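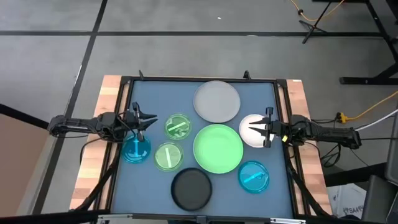
Plonow, Friday, October 11, 2019

Figure 3. The table at Plonow with both arms over the work surface and the grippers open. Four opaque plates and four transparent dishes are spread out with bare surface between them.

4. Clearing the table with two arms

4.1 The task and how we set it

We come now to the part of the study that gave us the most trouble and, we are happy to admit, the most enjoyment. In the sorting task of Section 3 the pieces were all opaque, and the arms had little difficulty in telling where one ended and the table began. In the clearing task we mix opaque plates with see-through dishes, as in Figure 3, and ask the two arms to bring them together into stacks by size. The blue-gray surface is a rather unkind background for the blue dishes in particular, and we kept it for that very reason (Aiguo Gu had argued for a plain white one, and we shall return to his argument in Section 6).

A layout is made by hand. Whoever is setting the table spreads the pieces so that none touches another, then steps well back, and the trial begins once both grippers are open. We did not ask for any pattern, and we rather hoped that people would fall into habits of their own, as people do when they lay a table at home. Sofia Galanis set 16 of the layouts and Aiguo Gu set the other 24, giving 40 in all. Each layout was used once with the Bai planner and once with our own method, Brallach, and was put back between the two with the help of a printed overlay.

4.2 Sharing the work

Our first version of Brallach simply gave each arm its own half of the table. It is a sensible rule and an easy one to write down, but it serves badly when a piece lies close to the middle, where the large green plate lies in Figure 3, because the arm that happens to own the piece may be busy elsewhere while the other one waits. The present version lets the arms bid for each piece in turn. A bid is the time the arm expects to need, plus a penalty for any path that would bring it near its partner. We should say that the penalty was tuned by hand over a long and rainy July, and we make no claim that it is the best one to be had.

The see-through dishes need a little more care. Light falling on them leaves bright streaks and small highlights, and these shift when the camera does, so an edge found in one view may well be missing from the next. Brallach therefore keeps a loose guess of each dish's outline and tightens it as the arm draws closer. If the guess has not settled by the time the fingers are ready to close, the arm backs away and the dish goes to the end of the queue.

4.3 What we found

With the Bai planner, 14 of the 40 layouts were cleared without a person stepping in. Brallach cleared almost twice as many. Of its failures, seven came down to a dish being pushed along by a fingertip, and most of the others to a plate tipping as it was lifted by the rim. We had fully expected the arms to get in each other's way more often than they did, and the Amaldale group, who kindly read an early draft, were as surprised as we were.

The gain is not evenly spread. Opaque plates were picked up equally well under both methods, and nearly all of the difference lies with the dishes, the blue ones above all. Waiting dishes also made the trials longer, and in a busy kitchen that delay would matter a good deal more than it did to us. Section 5 looks at how much of the waiting can be won back by letting an arm begin its next reach before the outline has settled.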